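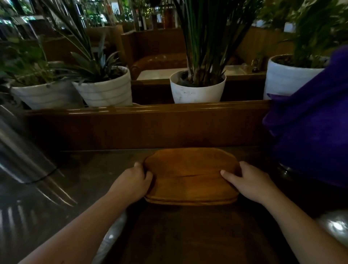
Asunto: Re: Bandejas de madera para el comedor

Hola a todos:

No acabo de ver lo de cambiar las bandejas. La ovalada que tenemos en la mesa lleva una grieta fina que la cruza por el medio, de acuerdo, pero de ahí a tirar el lote entero hay un trecho. El borde está en su sitio y la veta sigue siendo bonita.

El 3 de febrero de 2023, Kuo-hua Cheung escribió:
> Terkis nos deja 15 bandejas nuevas por 675 euros.
> Dicen que con su aceite la madera no se abre
> nunca. Yo aprovecharía.

¿Nunca? Lo mismo nos contó Kramer en noviembre y pagamos casi 20 euros por un bote que sigue a medias en el armario. Una madera que se friega a diario acaba moviéndose, la venda quien la venda.

Propongo encolar la grieta, apretarla con sargentos una noche y lijar. Si vuelve a abrirse, la dejamos para apoyar las macetas - y entonces hablamos de comprar una, no 15.

Por cierto, ¿alguien tiene la factura de las viejas? En la carpeta no aparece.

Un saludo,
Udley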